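Poltunness site, returns hall, picking station 18. August check, done before the Sunday shift.

- [x] Stop button reached from both sides of the bench
- [x] Walkway clear, floor tape renewed
- [x] Station log read. 1,553 picks since the last check, 31 passed to a person
- [ ] Bin coating. **Comment:** worn on the slanted rear wall, bare patch with a ragged edge. Floor scratched. Run a gloved hand along it for burrs and report to Hulstead.
- [x] Clamp at bin corner tight
- [ ] Staffing. **Comment:** one person now covers two stations where there used to be one each. Less lifting, more standing and watching. Stools asked for, not yet supplied.
- [ ] Training. **Comment:** new starters can restart the arm but have not been shown how to clear a jam by hand. Book with Harnari.

Mixed items, soft and hard:

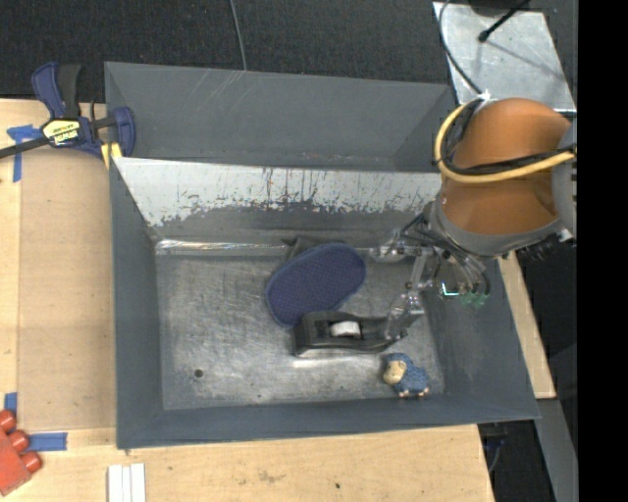 Kılıçarslan: The stools matter more than the coating. My back is better than when we sorted by hand, but by the end of a shift my feet are worse, and I'd like to swap stations halfway through.

- [ ] Mid-shift swap to be raised with the shift lead
- [ ] Recheck open items next month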